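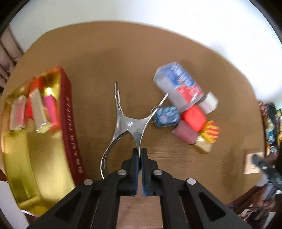 The small-parts drawer in the hallway had gone unsorted for most of the winter, and in March it stopped closing. I spent an evening moving its contents into a tin with a gold interior.

The rule is simple. Anything that fits in the tin with the lid on stays in the hallway. Anything that doesn't fit goes to the Rundis cabinet in the back room, which has 63 compartments and plenty of spare capacity. My limit for the tin is 800 grams, contents only, measured on the kitchen scale. Above that the shelf bracket begins to tilt.

Metal items go in first, along one side. Long handles should run parallel to the long wall, or they take up the whole floor. Small cartons go in the middle. Clear plastic cases go last and at an angle – they slide if laid flat, and they can be lifted out with one finger to reach what is underneath.
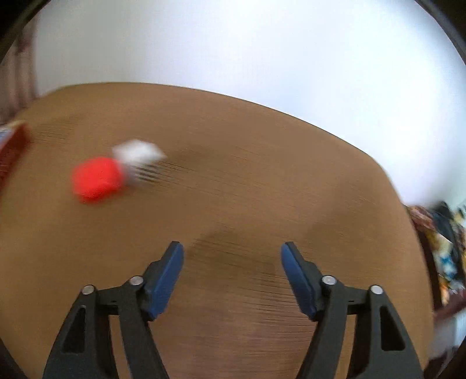
Cubes are the awkward shape. They leave gaps on every side that are too narrow for another box and too wide to ignore. I put them near the front rim, where they are easy to pick out, and leave one corner open. A tin filled to every corner has to be emptied to get at anything.

I tried a divider set from Halás first. The slots are fixed at 112 mm, too long for small boxes and too short for tools with handles. It went back in its bag. 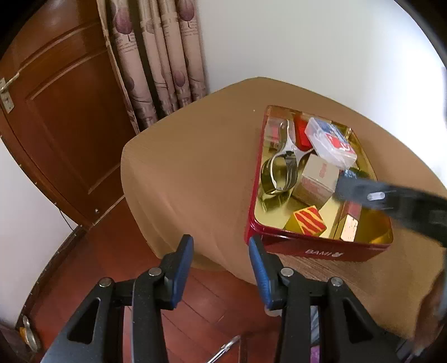
*Carton in the middle, striped cube at the front, one corner left open.*

Next is the cable box, which has no lid and no rule yet.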